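第 5 章 仿真环境中的腕部视角设置与操作规范

适用对象:使用 Otus 控制软件和 Drullomen 仿真模块的操作人员、教学人员和数据审核人员。
本章编写:Tarcísio Camargo
本章审校:Yareli Huerta
本章与第 8 章(真机切换)一起使用。没有读过第 8 章的人员,请不要把本章的设置直接下载到真机控制柜。

5.1 本章的目的

在仿真里操作机械手,很多人觉得没有危险,所以不按规则做。我们在 Figueiredo 培训室教课的时候,看到这种习惯会带到真机上。学员在仿真里没有确认夹爪状态就发送移动指令,以后在真机旁边也会这样做。因此本手册要求:仿真中的操作顺序和真机中的操作顺序相同,确认动作也相同。

本章说明怎样设置腕部视角、怎样检查夹爪、怎样进行空载移动,以及怎样保存记录。抓取规划的方法不在本章里,请看第 6 章。

5.2 用语

为了避免误解,本章的用语固定如下。

腕部视角:安装在末端法兰上的虚拟相机所输出的画面。相机随手腕一起移动。
指块:夹爪末端的左、右两个手指部分。左和右以腕部视角画面为准,与操作人员站立的方向无关。
空载:夹爪没有夹持任何物体的状态。
接近段:从预备位置到目标位置之间的最后一段移动。
保持:控制器收到停止指令后,各轴维持当前位置的状态。保持不是断电。

注意:旧版手册把“保持”写成“暂停”。两个词在旧版里意思一样,但是在现在的软件里,“暂停”只停止时间,不停止指令队列。请不要混用。

5.3 开始之前的确认

以下各项由操作人员自己确认,不可以由旁边的人代替回答。

1. 确认标题栏显示“仿真”。如果显示“真机”或者显示为空白,请退出程序,重新选择连接对象。
2. 确认控制柜的通信线没有连接到本计算机。如果培训室的布线不允许拔线,请把柜门上的模式开关转到“本地”,并且挂上标牌。
3. 载入工位文件。文件名里必须有工位编号。没有编号的文件是个人练习用的,不能用于正式记录。
4. 载入与工位对应的夹爪模型。夹爪模型和真机上安装的夹爪型号必须一致,只有外形相似是不够的。
5. 打开运行日志,输入操作人员的姓名和本次的任务名称。

小心:第 2 项在每次开机后都要做一次。中午休息以后重新登录,也算一次开机。

5.4 设置腕部视角

1. 在“视图”菜单里选择“腕部”。主窗口切换到腕部视角,原来的全局视角变成右侧的小窗口。
2. 点击“相机参数”,在视场角一栏输入 79。单位是度,不需要输入单位符号。
3. 把相机安装偏移设为工位文件里的默认值。如果您自己修改过偏移,请先点击“恢复”,再点击“应用”。
4. 点击“夹爪张开”,等待状态栏显示“已张开”。
5. 查看画面。左、右两个指块应该都进入画面,位置大致对称,中间留出间隔。
6. 如果只看到一个指块,请检查相机的绕轴角度。如果两个都看不到,请检查夹爪模型是不是已经附加到法兰上。
7. 在日志里写下“腕部视角已确认”。

注:指块只需要露出前端一小部分。有的学员喜欢把视场角调得很大,想看到整个夹爪。这样做的结果是画面边缘变形,对距离的判断会变差。请使用规定的数值。
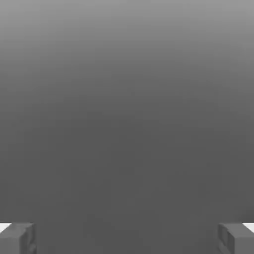 视角确认以后,到日志写好为止,请不要移动手腕。移动以后画面会改变,审核人员就不能知道您确认的是哪一个姿态。如果不小心移动了,请回到第 4 步重新做。

关于背景的颜色,也有一些学员提问。仿真模块的默认背景和默认表面都是灰色,这是为了减少显卡的负担。当手腕离一个大的表面很近时,画面可能只有明暗的变化,看不出边缘。这时只看腕部视角不能判断距离。规则如下:画面里找不到任何可以识别的物体或者边缘时,必须先看全局视角的小窗口,并且读出末端坐标,然后才可以发送移动指令。

5.5 夹爪状态的确认

夹爪状态要用两种方法确认:一种是看画面,一种是看数值。两种结果一致,才可以继续。

1. 在腕部视角里看两个指块之间有没有物体。
2. 打开“末端”面板,读出开口宽度和夹持力。
3. 空载时,夹持力应该显示为 0。如果不是 0,请点击“传感器清零”。清零只能在夹爪完全张开时进行。
4. 如果画面里没有物体,但是面板显示“夹持中”,请以面板为准,按照夹持中的状态处理。
5. 如果画面里有物体,但是面板显示“空载”,请停止操作,检查物体的碰撞模型有没有打开。

警告:第 4 项的情况发生时,不要为了让显示恢复正常而反复开合夹爪。在真机上,这样做可能使工件落下。在仿真里也禁止这样做。

5.6 空载移动

空载移动的目的是检查路径。第一次运行一条新的路径,一定要空载。

1. 在“速度”一栏选择“教学”。
2. 把手腕移动到预备位置,进入保持状态。
3. 确认急停按钮的图标在屏幕上可以看见,没有被别的窗口挡住。使用外接急停按钮的工位,请把手放在按钮旁边。
4. 点击“单步”,执行路径的第一段。
5. 每一段结束以后,看全局视角,再看腕部视角。顺序不要反过来。先看全局视角,可以知道手臂的肘部有没有靠近障碍物,这个信息在腕部视角里没有。
6. 在接近段之前停下来,进入保持状态,重新做 5.5 的确认。
7. 执行接近段。执行时夹爪保持张开。
8. 到达目标位置以后,按照原来的路径退回预备位置。不要走捷径。

教学速度下没有问题的路径,连续运行 8 次,每次都没有报警,才可以申请提高速度。申请由审核人员批准,操作人员不能自己批准自己的申请。

注:中间如果发生报警,次数从头计算。因为软件崩溃而中断的运行不算报警,但是也不算完成的次数。

5.7 异常时的处理

发生下列任何一种情况,请立即按下急停,不要先找原因。

画面停止更新,但是坐标还在变化。
指块的模型穿过其他物体,没有出现碰撞报警。
画面里左、右指块的移动方向不符合指令。
状态栏的文字变成红色。
您不确定手腕现在的位置。

最后一种情况常常被忽视。不确定本身就是停止的理由,操作人员不需要为此作出说明,教学人员也不应该批评他。

急停以后的恢复步骤:

1. 保存日志。保存之前不要关闭任何窗口。
2. 把最后的腕部视角和全局视角各保存一张图,放在同一个文件夹里。
3. 记录报警代码。没有代码时,写“无代码”,不要留空。
4. 解除急停,确认各轴处于保持状态。
5. 在全局视角中选择一条远离物体的路线,用教学速度退回预备位置。
6. 从 5.3 的第 1 项开始重新确认。

小心:“重置场景”按钮会让所有物体和手臂瞬间回到初始位置。真机没有这样的功能。为了培养正确的习惯,培训中不允许用这个按钮代替第 5 步。只有在退回路线被完全挡住,并且得到教学人员同意的时候,才可以使用。

5.8 记录的保存

每次运行要保存日志文件、腕部视角的视频和末端坐标的数据。三个文件使用相同的名称,只有扩展名不同。

1. 点击“导出”,选择项目文件夹 Vunalari。
2. 确认“包含空载段”已经勾选。软件更新以后,这一项有时会变成没有勾选的状态,请每次都看一下。
3. 在备注栏写明夹爪状态:空载、夹持或者不确定。
4. 点击“校验”,等待出现绿色标记。
5. 通知审核人员。

空载的画面、没有目标物体的画面,也要保存,请不要因为“没有内容”就删除。审核人员需要用它们核对夹爪的初始状态和相机的安装偏移。删除任何一段,都会使时间轴不连续,这样的记录会被退回。

审核人员随机选择 2 段进行检查。检查的重点是:确认动作有没有在移动之前完成,备注和画面是不是一致,急停以后有没有按照顺序恢复。速度快不加分。

5.9 教学人员的责任

教学人员应该让学员自己说出每一项确认的结果,不要只问“好了吗”。建议学员用完整的句子回答,比如“夹爪已张开,夹持力为零”。

一名教学人员同时最多看 5 名学员。超过这个人数时,请分组进行。一组操作的时候,另一组可以练习填写日志。

教学人员不可以为了演示方便而关闭碰撞报警。如果报警太多,妨碍上课,请换一个更简单的工位文件,并且把情况告诉 Yareli Huerta,由她判断要不要修改报警的范围。

5.10 与真机设置的区别

下面的内容在仿真和真机之间不同,切换时请重新设置。

相机参数:真机相机需要标定,不能使用仿真里输入的视场角。标定的方法见第 8 章。
光线:真机的画面受到灯光和窗户的影响。在仿真里用亮度阈值做的判断,在真机上要重新测试。
指块的外形:仿真模型省略了一些细节。测量间隙的时候,以真机指块的图纸为准。
停止距离:仿真里的急停是立即停止。真机按下急停以后还会移动一段距离,所以真机的安全距离必须更大。

本章有不清楚的地方,请在项目文件夹的意见表里写下章节号和问题。回答会写在同一张表里,其他人员也可以看到。下一次修订预定在 May 进行,在修订完成以前,以本版的文字为准。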